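# Small gigs should start when they say they will

The ticket said doors at half seven. I was there at half seven, which in Larkdale makes me either new in town or over forty. The first band went on at ten to ten.

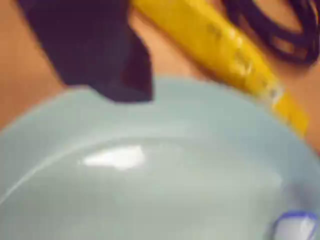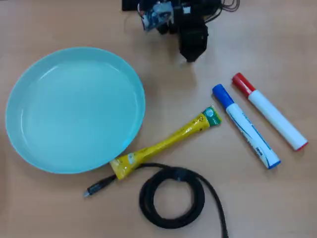
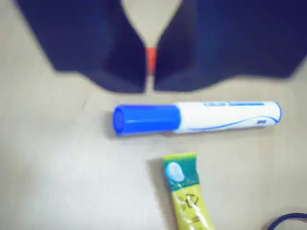 *Photos: Zuzana Bednárik*

I had a decent enough evening once it got going. Flivby played last and were very good, tighter than when I saw them in the autumn, and the new drummer suits them. But I heard four songs and then had to leave for the last bus, along with a fair part of the audience. By the time they played the one everybody knows, I was at the stop outside the chemist.

This happens at most of the local shows I go to. The stated time is a sort of opening bid. The people who know this turn up late, so the room is empty early on, so the promoter holds the first act back until there is someone to play to. Next time even more people turn up late. The only ones who lose out are those who believed the poster.

I put this to Lorcan Dunne, who books the Thursday nights at Kinsella. He said that if he sent a support act out at eight they would be playing to the bar staff. He has tried it and the bands complained. He also said, fairly, that the bar pays for the room. A crowd that stands about for 90 minutes buys drinks, and a ticket at his prices doesn't cover the sound engineer.

I accept all of that. I still think he is wrong about what would happen if he stuck to it for more than one night. People plan around times they trust. The cinema up the road doesn't wait for the seats to fill, and its customers manage to arrive.

Rahel Stöckli ran a run of early shows last year in the upstairs room at Stallel. First band at seven, headline at half eight, everyone out by ten. She printed the stage times on the ticket and kept to them. The first two nights were thin. The fourth sold all 112 places, and she told me the audience was more mixed than any she'd had: teenagers with a parent, nurses going on to a night shift, a few people in their seventies who had given up on live music because of the hours. Bar takings were slightly down. She reckoned it evened out – more tickets, fewer pints.

There is an argument that late nights are part of it, that a guitar band at seven in the evening feels like a school concert. I have some sympathy. A room does change after dark, and in March it is dark by seven anyway. For dance nights and DJs I wouldn't touch the hours at all. But a three-band bill on a work night is a different thing, and the bands have jobs in the morning as well.

The support acts get the worst of it. Treasa Foley, who plays fiddle and sings, opened the Larkdale show. She had been asked to soundcheck at five. She then sat for most of five hours to play a set that was cut to 20 minutes to make up lost time. Her fee would not have covered a taxi home.

So I would ask promoters for one small thing. Put the stage times on the poster, all of them, and put the first band on when it says. If that means ten o'clock, print ten o'clock. I can have my dinner first.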